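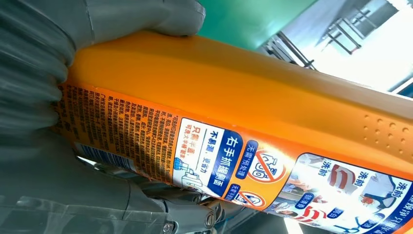
スライド1。本日の主題は、手首カメラ画像のみを用いた把持後の姿勢ずれ推定である。対象は不透明な樹脂ボトルとした。オレンジ色の洗剤ボトルを把持した状態では、指の腹がボトルの一端を巻き込み、バーコードの一部が指に隠れる。一方、ラベル中央の白地に青枠の区画と、赤い丸の禁止マークは遮蔽されずに残る。本手法はこの種の高コントラスト領域を基準点とし、ボトル軸まわりの回転と軸方向の滑りを別々に推定する。(ここで一呼吸。次のスライドまで30秒以内)

スライド2。従来手法との差分。従来は把持前に外部カメラで姿勢を求め、把持後は剛体結合を仮定していた。柔らかい指ではこの仮定が崩れる。指の節が変形し、閉じ終わるまでに対象が動くためである。Stillasisの初期版もこの仮定を置いており、棚への差し込み工程で誤差が残った。

スライド3。構成。入力は手首カメラの単眼画像と各指の関節角。前段で指領域を除去する。マスクは関節角から投影した指モデルで初期化し、画像で補正する。後段でラベル面を円筒近似のもとに展開し、登録済みテクスチャと照合する。円筒近似は扁平なボトルでは成り立たないので、断面を楕円とした版を併用した。切り替えは登録時に手動で行う。

スライド4。実験条件。ボトルは9種、把持は1種につき40回。照明は室内灯のみと、背景に外光が入る条件の2通り。後者では背景が白飛びしやすく、露出は対象面を基準に固定した。真値は把持後に外部計測系Mondisで取得した。

スライド5。結果。指マスクなしの場合、許容範囲内に収まった試行は71%。マスクを入れると改善するが、数値は次の図で示すので口頭では読み上げない。回転の推定は滑りの推定より安定していた。滑り方向は、細かい文字が密に並ぶ領域で誤対応が出る。文字列の周期が近いためと考えているが、検証は済んでいない。

スライド6。失敗例。主なものは2種類。一つはラベルの絵柄がほぼ全て指に覆われる把持。もう一つは表面の光沢による反射が照合領域に重なる場合。前者は把持計画側で避けるしかない。後者は視点を数度変えた再撮影で回復する例があったが、工程時間が延びる。再撮影の判定閾値はPaisanの評価セットで決めたもので、他の環境での妥当性は未確認。

スライド7。今後。無地の容器への拡張。滑り止めの突起のような成形上の凹凸を特徴として使えるか、Jiltcombeの実験機で調べている。触覚との統合は今回の範囲外。質問が出た場合は補足スライドの計算時間の表を開く。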